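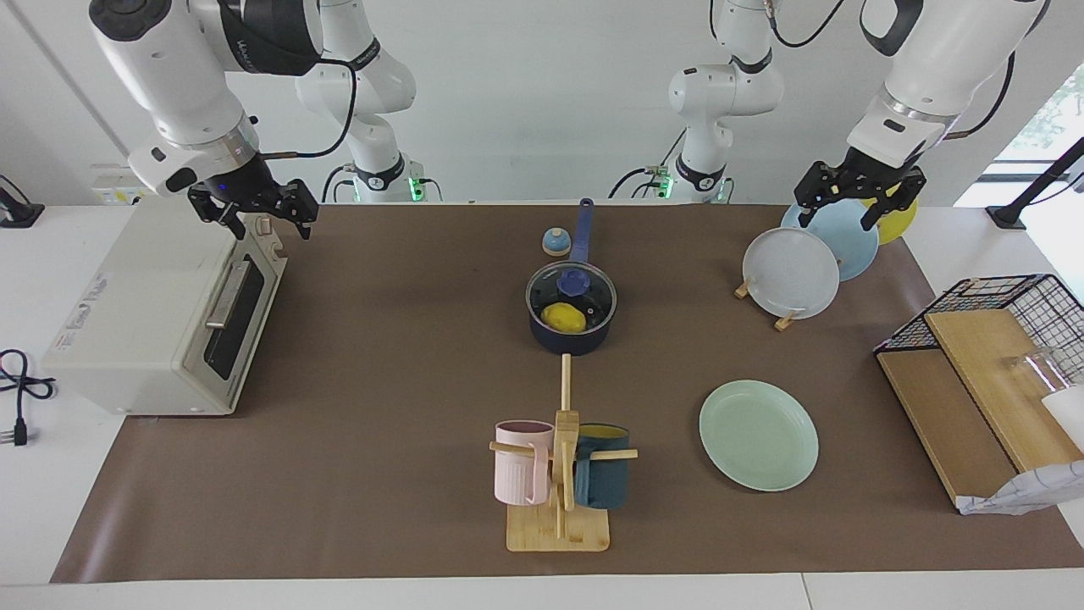

How long does descaling a kettle take? An hour for a light coating, most of it waiting, and an evening if the element plate has gone brown.

I moved into this flat in August and the water is a good deal harder than what I had before. The supply company's page for my postcode puts it in the top band. After three weeks the kettle had a grey crust on its base and left flakes in the cup, so I started keeping notes on what removes it.

The crust is mainly calcium carbonate. Hard water carries calcium as dissolved bicarbonate, and heating drives off carbon dioxide and leaves the carbonate behind as a solid. Any weak acid will turn it back into something soluble. The fizzing is carbon dioxide again, and when it stops either the scale or the acid has run out.

I have used two acids. White vinegar works, slowly, and the smell stays in the spout for a couple of boils. Citric acid powder is what I use now. My dose is 20 g in 700 ml of water, brought to the boil, switched off and left. Some people add the powder to water already boiling. Don't – it foams up fast and comes out of the lid.

Jozefína Malý, who lives upstairs and has the same water, uses a sachet product and gets the same result as I do at several times the price. The main ingredient on her packet is citric acid. The rest is a dye that tells you when you have rinsed enough, and I can see the use of that.
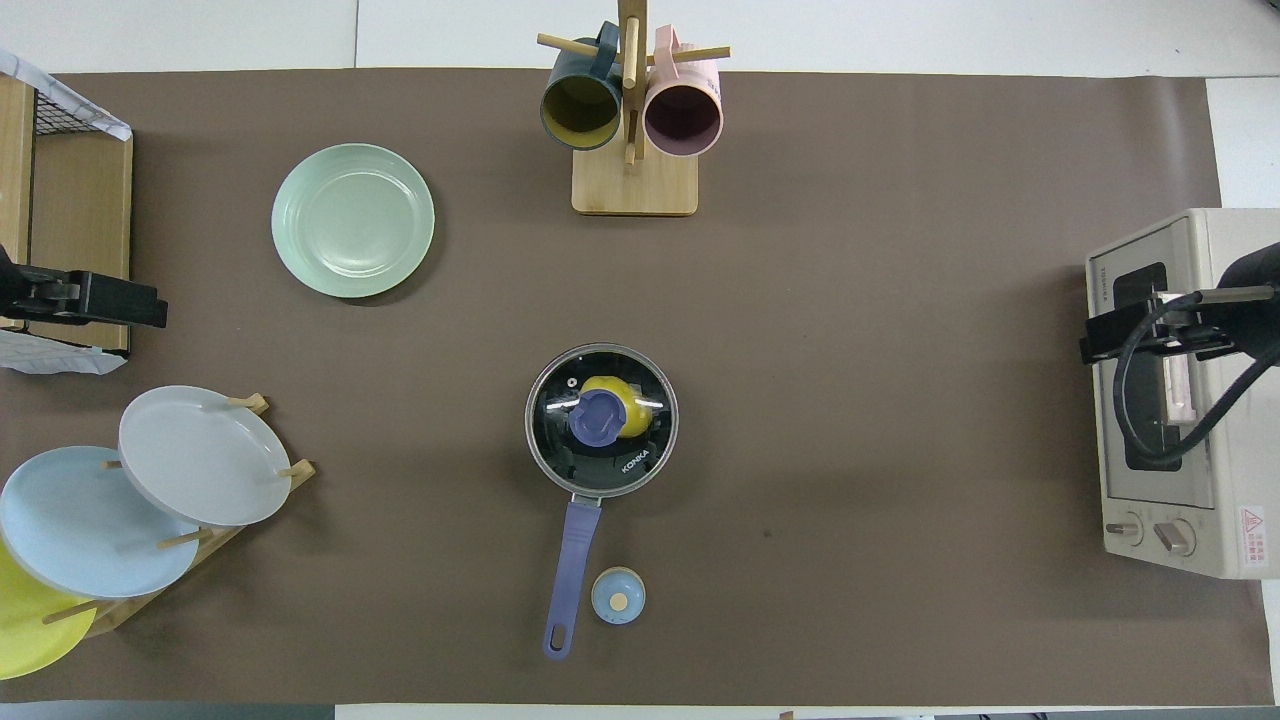
Does a filter jug remove the need to descale? It lengthens the gap between treatments, in my case from three weeks to about 8, but scale still forms.

The cartridge swaps some of the calcium for hydrogen or sodium ions until the resin is used up. Mine is good for two months going by the indicator, but the kettle base starts to cloud before then. I now go by the kettle and ignore the indicator.

Two further notes. Long soaks with strong citric acid can leave a white deposit of calcium citrate, which is harder to shift than the original scale. If you get it, you used too much powder or left it too long while hot. A fresh weak batch and a soft brush dealt with mine. Also, check the mesh in the spout. It clips out on most kettles and holds more scale than the base does. I leave it in a mug of the same solution while the kettle stands.

Rinse twice, boil a full kettle of plain water, throw it away, and then make tea.

Otakar Jelínek asked under the last post whether the used solution is safe for the sink. It goes down mine with the tap running. I keep it off the marble windowsill, as marble is calcium carbonate too and will etch.

Next time I will do the shower head, which is a slower job and needs a bag and an elastic band.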